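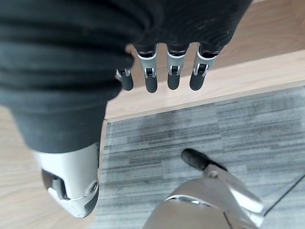

Gisela Lucero 在上一篇底下留言，问我柜子到底放没放回原处，还问地毯和木地板交界的那条缝，家具腿要是正好压在上面，会不会一直晃。她说她家的书架晃了整整一个冬天，最后塞了张折起来的购物小票，勉强算稳。

发布于 6月7日　文：阿穗
分类：家里的事 / 收纳 / 慢慢搬

Gisela 你问得太是时候了，我这个周末就在跟这条缝较劲！先回答你：会晃，真的会晃。我们家是一边浅色木地板、一边灰地毯，地毯比地板高那么一点点，平时走路脚底几乎感觉不到，可柜子一压上去就全暴露了。两条腿在地毯上，两条腿在木头上，轻轻推一下上面的格子，整个就"咯噔"一声。我妈在电话里听到了，还以为我在剁排骨。

所以最后的结果是：没放回原处。往木地板这边挪了一大截，四条腿全落在硬地上，地毯那边干脆空出来给人坐。挪的过程我就不细讲了，反正是先把下面两层清空，垫上旧毛巾，两个人一边一点地蹭过去。垫毛巾这招是以前搬到 Berkbridge 的时候搬家师傅教的，毛面朝下，滑得很顺，地板上一道印子都没有（我趴下去找过，真没有）。

也顺便说说柜子，因为上次有好几个人问是哪里的。格子柜是 Grikley 的，浅色木头那款，当时连配送一共 2,415 块，付钱的时候手有点抖。我原本想买白色的，店里白色那款要等到十月才有货，我等不了，东西都堆在地上呢，就要了木色。现在回头看，木色跟地板放在一起挺舒服的，颜色不完全一样，但是都偏浅，下午光进来的时候一片暖暖的，我很喜欢。白色那款后来我在别人家见过，手印明显得要命，家里有小孩的慎重。

好，讲正题，格子怎么分。

我以前收纳有个很坏的习惯，就是按"好看"来放。同色系的书放一格，瓶瓶罐罐放一格，杂物找个盒子一塞，盖子一盖，再往前面摆一盆小绿植。拍出来是不错，可是找东西的时候崩溃。卷尺在哪里？在某个盒子里。电池呢？在另一个盒子里，盒子在绿植后面。为了拿一节电池要先端走一盆花，端了半年，花也被我端得蔫头耷脑的。

这回我换了个办法，先不管好不好看，按"站着拿、弯腰拿、蹲着拿"来分。站着就能拿到的那几格，放每天都碰的东西：钥匙盘、正在看的书、充电线、我的眼镜布（它终于有固定住址了）。弯腰的那层放一星期用几次的，比如针线、相册、桌游。要蹲下来的最底层，放重的和难得用一回的，工具箱、备用床单、那台我一直说要修的缝纫机脚踏板。

分完之后我发现最大的问题是中间层。大家都想住中间层！什么东西拎起来我都觉得"这个也挺常用的嘛"。手冲壶，一个月用一次，我居然也想给它安排到眼睛正前方。后来定了个规矩，凡是我想不起来上次什么时候用的，一律先蹲着。蹲一个月，要是我真的为它蹲下去过，再升上来。手冲壶目前还在底层。

盒子我也重新买过一批，Caditz 的布面盒，带一个小提手那种。尺寸要提醒一下，他们网页上写的是外面的尺寸，提手是另外凸出来的，我第一次没算提手，塞进格子里正好顶住，往外抽的时候得侧着身子，像从很挤的地铁里往外挪。换了小一号以后就顺了，两边都能伸进手指头。买格子柜用的盒子，一定给手留出地方，不要追求严丝合缝，严丝合缝的盒子等于焊死在里面。
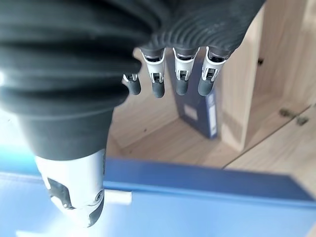 还有就是格子里的灰。这种浅色木头平时看着干净，灰落上去不显，可是你拿块深色的布一抹就知道了。我原来是用湿抹布擦，擦完等它自己干，结果有一格靠墙的角上起了一点毛毛的感觉，摸着涩涩的。现在改成先用干的软刷子把角落里的灰扫到前面来，再用拧得很干很干的布带一遍，最后敞着门窗吹一会儿。没有用任何清洁剂，我鼻子受不了那个柠檬味，也怕把木头弄花。

我试过给格子铺防滑垫，米色的那种网眼垫。铺了三格就不铺了。好处是瓶子不乱跑，坏处是灰全掉进网眼里，每次要整张揭起来到阳台上抖。而且盒子在上面拉不动，一拉连垫子一起出来。现在只剩放玻璃杯的那一格还铺着，别的都撤了，撤下来的垫子剪一剪垫在花盆底下，也不算浪费。

再说回地毯。灰地毯是前年在 Akbari 挑的，那会儿我在店里蹲着摸了好久，老板倒了杯茶给我，估计觉得我今天不买是不会走了。灰色真是耐看，跟什么都搭，就是浅色的线头掉上去特别扎眼，尤其我穿深色裤子坐在上面叠衣服，起来的时候裤子上粘一层，地毯上也掉一层，不知道是谁传染给谁。粘毛滚筒我现在就挂在柜子侧面，顺手一滚。挂钩用的是免钉的，贴之前要先把木头擦干净，按住了数到 40 再松手，上次我数到一半去接电话，半夜"啪"一声掉下来，吓得我从床上坐起来。

地毯边上那条交界，我本来想买根压条压一压，金属的嫌冷，塑料的嫌丑，木头的一直没碰到颜色合适的。有没有人装过很薄的那种？拜托留言告诉我踩上去硌不硌脚。我早上起来喜欢光着脚走来走去，要是每次走过去都硌一下，那还不如不装。

Gisela 说的塞小票的办法我也试了，哈哈，试的是超市的长小票，折了好多层，刚塞进去挺稳，过几天就被压扁了，又开始晃。后来用了一小片软木，从旧杯垫上切下来的，比小票强多了。不过最后柜子还是挪走了，软木片现在在钥匙盘里躺着，我舍不得扔，总觉得哪天还有桌子要晃。

你要是家里地方不够挪，我觉得可以先把重的东西往硬地那一侧的底层放，让重心过去一点，晃的幅度会小。我挪之前就是这么凑合了一阵子，工具箱加上一摞旧杂志，压得它老老实实的。当然啦，不是长久之计，家里有小朋友爱扒柜子的话还是要固定到墙上，这个别偷懒。我家这个柜子配的有固定片，说明书画得像天书，我把它倒过来看了好一会儿才看懂哪头朝上。

对了，挪完柜子以后多出来的那块地毯，我放了个坐垫，本来打算在那儿看书，结果变成了叠衣服专区。洗好的衣服往那儿一倒，人盘腿一坐，开着播客慢慢叠。叠袜子真的很治愈，叠床笠就不治愈了，床笠我到现在都是团成一团塞进枕套里，看过好多教程，手一松还是散。谁有那种手笨的人也能学会的办法，也请告诉我！

叠好的衣服会在柜子顶上临时放一放，放着放着就放了两天。我知道这样不对。我现在的办法是在柜子顶上摆了一个浅浅的托盘，衣服放不下，只能当场拿走。有点用，但是托盘里开始积攒发夹、硬币、干洗店的小票，还有一颗来路不明的纽扣。我把家里所有的衬衫都翻了一遍，没有一件缺这种纽扣的，先留着吧。

书的部分我还没弄完，大开本的画册放哪一格都高出一截，横着放又太占地方，抽一本要先搬开上面一摞。目前是斜着靠在最右边那格里，看着像刚被人翻过。下周想试试看把它们放到卧室去，床头那边有个矮柜，深度应该够，就是要先跟床头灯商量一下位置。弄好了再来写。

标签：格子柜，地毯，收纳盒，木地板，碎碎念

本站使用 Cookie 来记住您的阅读偏好。继续浏览即表示您同意我们的 Cookie 政策。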